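We use cookies to remember you and to count visits. Accept | Manage choices

Posted in: Robot learning > Collecting demonstrations > Cloth

Folding jumpers on a bed: how fussy should I be?

I'm recording folding examples at home with a pair of hand-held grippers, to train a policy for our Tlapale arms. I have 139 takes of knitwear so far and my tidy instincts are getting in the way. Do I bin the takes where I hesitate, or where a sleeve ends up crooked? And does a busy floral sheet matter? It's the only sort my household owns. 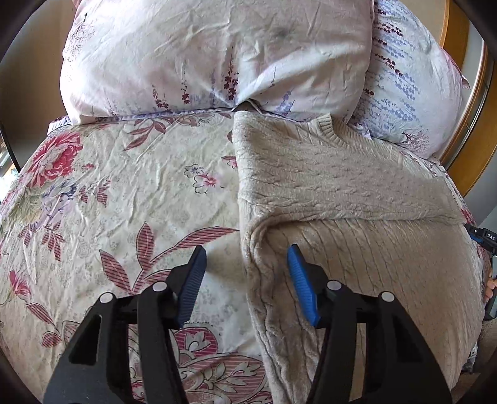 Emiliano Zamudio

Keep the sheet. A model that has only met plain grey tables will be very surprised by bedrooms. Beige knit on cream is a harder edge to find than navy on white, so add a few other colours of jumper or it'll learn that clothing is beige.

On hesitation: trim dead time at the start and end, but leave small corrections in. Crooked sleeve, then fixed – keep, that's the useful bit. Crooked sleeve, then you gave up and had tea – bin, or label it as a failure. I threw away 119 "ugly" takes in April and the policy I got could only fold jumpers that were practically folded already.

Also vary where the jumper starts. Mine always began in the same spot, and so did the robot, whether the jumper was there or not.

Zilard

Just use towels, much easier.

Nataša Babić

Towels are easier, yes, and no use to anyone with a jumper. I'd add one thing: pick a folding order and stick to it for the first batch. I switched between 2 methods halfway through and the arm learned to do half of each.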